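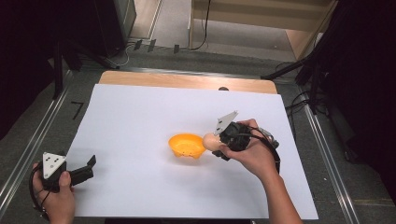
Nollusine Mini Bowl, Orange

I've been selling kitchen bits out of our little shop in Limstead for a fair while now, and the mini bowl is the one I end up talking people's ears off about. It's small, it's very bright orange, and the base is perforated like a strainer, so you can rinse a handful of blueberries and leave them sitting right where they are. The rim flares out a touch, and that makes it easy to grab with soapy fingers (ask me how I know).

Mostly I use mine for eggs! Ours come from Stefaniia Chornovol up the road, and her hens lay everything from chalk white to that soft peachy colour I love. I give them a quick rinse just before cooking and set them in the bowl while the pan heats up. No more chasing one across the counter toward the floor.

Other things that live in mine, depending on the season: cherry tomatoes, a few radishes, the last of the grapes, and once a whole lot of rinsed buttons off an old cardigan. It's not a pasta colander, so please don't buy it for that - you'll fit lunch for a very small child and then be cross with me.

The details

Item number: 856
Colour: orange (the grey is sold out until April)
Price: $20 each, or 3 for $50
Care: hand wash in warm water, and a soft brush is good for the holes
Eggs and other groceries not included, sorry

I get asked whether it needs something underneath. If you've just rinsed something, yes, pop it on a saucer or a folded tea towel. The Zumdale saucers we carry are a nice match in the cream, though any old saucer from your cupboard will do the job.

Shipping is a flat rate anywhere in the country and free on orders over $70. Ostap packs most afternoons, so orders in before noon usually go out the same day. Local pickup is fine too - ring the side bell, the front one sticks.

Page updated March 4, 2021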